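Section 4 - Running the brick demo on open day

For whoever is on the stand. Read it the night before if you can, or at least before the doors. Sections 1 to 3 (crate, power, network) must be done first. Arm is the Ustau, table is the Ferno one with the adjustable legs, not the round one from reception.

4.1 Before the doors open

1. Lock all four table feet. Push the table with your hip. If it moves, do them again.
2. Wipe the table top. Dry cloth only. No spray near the wrist camera.
3. Switch on at the wall, then at the controller. Wait for the steady light. Takes about a minute, feels longer.
4. Controller screen: pick FUVPORT BRICKS. Not FUVPORT BRICKS OLD. Lucie is going to delete the old one, hasn't yet.
5. Press Home. Stand back while it goes.
6. Check the gripper opens and closes all the way, both fingers. Dust on the pads - wipe off with the same cloth.
7. Do one full run with nobody at the barrier. Watch it start to finish, don't wander off for coffee.

CAUTION: speed stays at 20 per cent all day. Doesn't matter who asks. If a visitor wants to see it go faster, show them the video on the laptop.

4.2 Setting out the bricks

1. Stand the bricks close together in a row. Mixed colours, so people at the back can tell which one is being picked.
2. Slight curve in the row is fine, the arm looks before each pick. Big gaps are not fine, it hunts about and the audience drifts off.
3. Don't press them together. Standing next to each other, not clicked.
4. Look at the camera view on the laptop. If a brick is hidden behind its neighbour, nudge it out a bit and look again.
5. Glare on the view? Turn the desk lamp away. Leave the ceiling lights, they're on a timer and Gualtiero is the only one who can get at it.

Note: spare bricks in the MacBrayne tub under the stand. Bring the tub back at the end please, it went missing in October and we were a week without gripper pads.

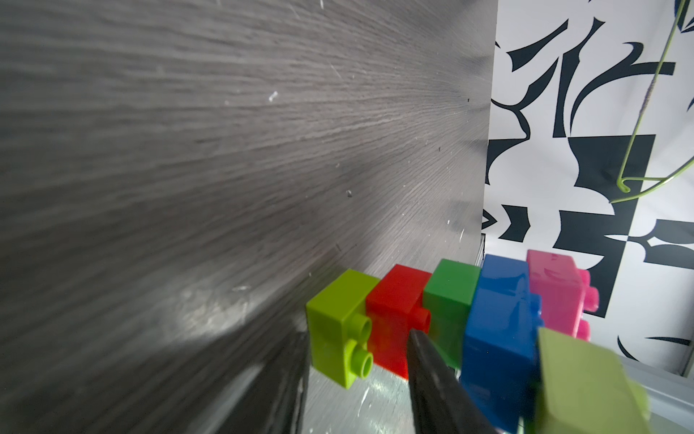

6. Happy with the view - press Save View. Forget this and it goes back to yesterday's settings on the next restart, and you'll be wondering why every pick is off to one side.
7. Leave the laptop turned so visitors can see the screen. They like the camera view more than the arm, most of them.

4.3 The run

1. Get people behind the barrier first. Small children at the front, with an adult.
2. Say who you are and that the arm will move. Then press Start. In that order.
3. Keep one hand near the stop button the whole time. Not your phone hand.
4. Talk while it moves. Notes from Precious are taped inside the lid of the crate, use them or make up your own. Keep it under 5 minutes.
5. When it finishes it goes Home and the light goes steady. Only then go round and reset the bricks.
6. Leave 20 minutes between runs. Gives the motors a rest and you as well.

CAUTION: never reach in for a dropped brick while the light is flashing. Press Pause, wait for steady, then reach. This goes for staff aswell as visitors.

4.4 Letting a visitor have a go

Only when there are two of you on the stand. One with the visitor, one on the stop button.

1. Switch to Guided. The screen border changes colour.
2. Give them the hand controller, strap round the wrist.
3. Sticks move the arm, trigger closes the gripper. Let them get a feel for it well above the bricks, then down.
4. 60 seconds each, there's a countdown in the corner of the screen. Queue will be long so stick to it.
5. Take the controller back, press Home, switch out of Guided.

Note: if they squeeze too hard the gripper just stops and beeps. No harm done. Press Clear and carry on.

4.5 If something goes wrong

Arm stops halfway - read the message, press Clear, then Home. Same message again, finish for that session and ring Xolani Oosthuizen.

Camera view black or frozen - unplug the camera lead at the laptop, count to 5, plug it back. Not at the wrist end. The wrist connector is fiddly and we have one spare.

Picks missing by the same amount each time - someone has leaned on the table. Redo 4.1 from step 1, then Save View again.

Stop button pressed - twist to release, then Home. Tell people what happened, they always ask.

Anything with a smell or a grinding noise - off at the wall, barrier closed, ring Imani Schumacher. Don't try it again to see.

4.6 Closing up

1. Home, then Park. Controler off, then wall.
2. Bricks back in the tub, hand controller on charge.
3. Fill in the sheet - number of runs, any stops, anything odd.
4. Cover on. Packing the crate is in Section 5.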